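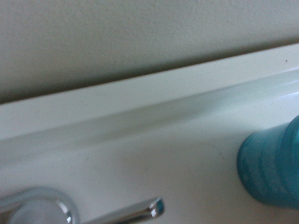 Puertas abiertas en Kostora, mayo

maribeth_p
Volví encantada, de verdad. El brazo trabajaba en un lavabo blanco y estuve mirándolo hasta las 11 - ¡se me pasó la mañana! Muy amables todos, y eso que pregunté muchísimo.

dindo51
A mí me pareció lento, qué quieres que te diga. Mi madre limpia el baño entero en ese rato.

maribeth_p
Bueno, Dindo, pero tu madre lleva toda la vida practicando :)

rena_aquino
¿Hay que apuntarse para la próxima? Iría con mi hijo.

maribeth_p
Sí, en la entrada.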